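Silby Round Tablecloth – Wipe-Clean Floral

Home > Kitchen & Dining > Table Linens > Round Tablecloths

Sold by Unura Home Goods
In stock. Ships folded in a paper sleeve.

Choose a print
Large Floral on Purple
Small Leaf on Cream
Plain Slate
Plain Mustard

Choose a size
Small – fits a table for two
Medium – fits a table for four
Large – fits a table for six

Overview

The Silby is an everyday cloth for a round kitchen table. It is made for the table that gets used all day, where the groceries land, the mail gets opened and dinner is eaten. It has a cotton backing and a thin wipe-clean coating on the top side. The coating is matte, so it does not glare under a ceiling light, and it is soft enough to hang down at the sides instead of standing out stiffly.

Large Floral on Purple is the print we sell most of. The flowers are big and the colors are strong. On a small table you may only get one or two of the largest flowers on the top, and where they fall depends on how you lay the cloth. Turn it until you like it. No two cloths are cut from exactly the same part of the print, so yours will differ a little from any other.

Small Leaf on Cream is the quieter choice. It shows coffee and tomato more readily than the others, so if you have young children you may prefer the purple or the slate.

Fabric and care

Backing: 100% cotton, woven
Top: acrylic coating, matte
Edge: turned hem, double stitched
Wash: machine wash cool, gentle cycle, up to 9 times a year
Dry: line dry only
Iron: cotton side only, low heat, no steam
Bleach: do not bleach
Dry clean: no

For day-to-day cleaning, use a damp cloth and a little dish soap. Wipe the soap off with clean water afterward. Soap left to dry leaves a dull film, and people sometimes take this for wear in the coating. If it has already happened, wipe the cloth with warm water and one spoonful of white vinegar, then dry it with a towel.

Turmeric, beet juice and ballpoint ink should be wiped up right away. Once they have sat overnight they may leave a mark for good. The same goes for the colored ink on some thin grocery bags when the bag is wet.

Do not put hot pans on the cloth. The coating is safe for dinner plates and mugs but will blister under anything straight off the stove. A cork mat or a folded dish towel is enough protection.

Measuring your table

Measure straight across the widest part of the table. Then decide how far you want the cloth to hang. For a kitchen table where people pull chairs in and out, a short drop is easier to live with, because a long one ends up in your lap or caught under the chair seat. Double the drop you want, add it to the width of the table, and compare the total with the size chart on the package or on the order form.

If your table is slightly oval, go by the longer side. The drop will be a bit deeper on the short sides, and most people are happy with that. If the table has a leaf that makes it a long oval, this cloth is not a good fit and we would suggest the Itow rectangular cloth instead.

New cloths have fold lines. They drop out on their own within a few days on the table. To speed it up, hang the cloth over a shower rail in a steamy bathroom, or iron it from the cotton side.

Using it for unpacking groceries

Many customers tell us the kitchen table is where the shopping gets sorted, more than the counter. A coated cloth is handy for this. Rinse water from greens, grit from root vegetables and the drips from a carton out of the refrigerator all stay on top until you wipe them off.

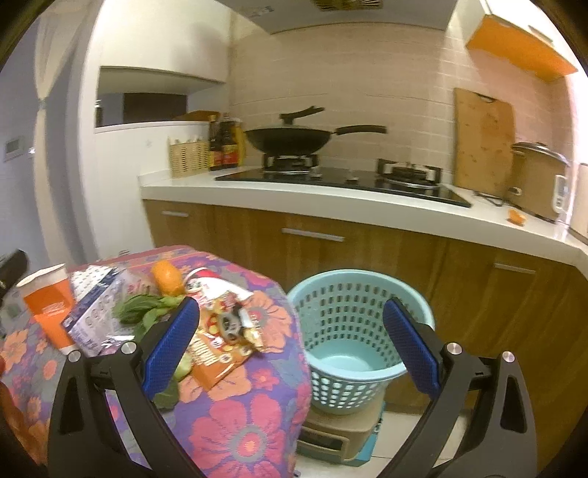

Leafy vegetables can go straight down on the cloth while you put the rest away. Let cans down gently, and do not drag them by the rim, as a sharp rim can score the coating. Glass jars and plastic packages are no trouble. Cut fruit should go on a board. The cloth is not a cutting surface, and a knife will go through the coating and into the cotton in one stroke.

Put a wet bag in the sink before it goes on the table. Crumbs and soil are best brushed off dry first, then wiped.

What is in the package

One tablecloth in the size and print you chose
One care card
Four clip weights (Large size only)

The clip weights are meant for a porch or a drafty kitchen. You can buy them separately for the Small and Medium sizes.

Goes with

Boonyarit woven placemats, set of four – the plain ones sit well on the floral print
Itow cork trivet
Unura dish towels, striped

Questions from customers

Does it smell when it is new?
There is a slight smell from the coating when you open the sleeve. Air the cloth for a day by an open window and it should be gone.

Can I cut it down to fit a smaller table?
Yes. The coating keeps the edge from fraying right away, but we recommend hemming it or using bias tape. A cut cloth cannot be returned.

Will it slip on a glass or lacquered table?
The cotton side grips wood well. On glass or lacquer, put a felt underlay beneath it.

Do you sell the fabric by the yard?
The purple floral and the plain slate are sold from the roll, up to 50 yards per order. Write to us for a price.

Does the purple fade?
Any dark color will lighten in strong sun over time. If your table stands in a window, turn the cloth now and then so that it fades evenly.

Returns

Unused cloths may be returned in the original sleeve. You pay the return postage unless the cloth is faulty. If the stitching comes loose or the coating peels in normal use, send a photo of the damage and we will replace the cloth.

Orders over $100 ship free within the lower 48 states. Larger orders for cafes and guest houses are handled by Shahla Bahrami in our trade office. The next delivery of Small Leaf on Cream in size Large is due in May – leave your email on the order form and we will write when it arrives.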